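7 March 2022

Stayed in the shop until late. The arm itself is still in pieces on the bench waiting for the new shoulder bearing, so I spent the evening in the simulator, working on the wrist view and the grasp on the tall glass.

The kitchen scene from Mudassar loads fine now. It took 15 minutes the first time and 4 after I threw out the high-detail meshes. I set the finger stroke to 60 mm, the same as the printed parts, and let the planner run overnight settings on a short job. It went through 668 grasp candidates and most of them wanted the lower end of the glass by the band. I would have picked the middle.

The wrist camera is still mounted the wrong way round in the model file, so every view comes out with the counter at the top. Azlan says to flip it in software. I would sooner fix the mount, as the real bracket is copied from the same file. Left it for now.

Friction on clear objects is a guess. Ginette has a kitchen scale I can borrow to measure the pull on the rubber pads.

To do: order M3 inserts, reprint the left finger, ask Mirko if the Zutley driver board can go back.

Home by eleven. Cold soup.

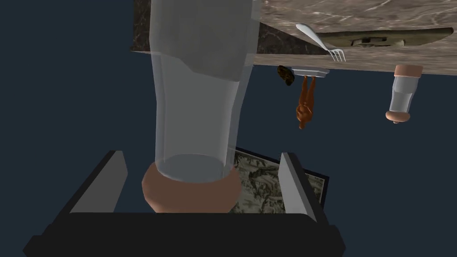 Wrist view in the sim, fingers on either side of the glass near the tan band.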